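Sonmont Gruvis hand controller, reviewed after 138 teleop demonstrations

The Gruvis pairs over USB and was streaming poses within 3 minutes. Tracking is smooth at normal arm speeds. The trigger maps linearly to finger travel, so partial closes are repeatable. Rotation is weaker: past a quarter turn of the wrist the clutch has to be released and re-engaged, and each re-clutch leaves a pause in the recording. 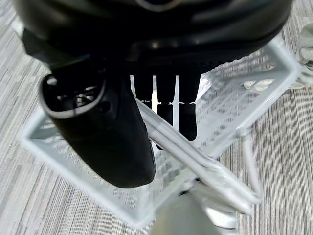
Fold-down metal handles are the hard case. With no force feedback, I closed too early on a good share of the attempts and had to trim them out. Guiding the arm by hand was slower to set up but gave cleaner grasps.

At $713 it is fair value for bulk pick and place. For fine work I'd wait for the haptic grip.

Keegan Te Moana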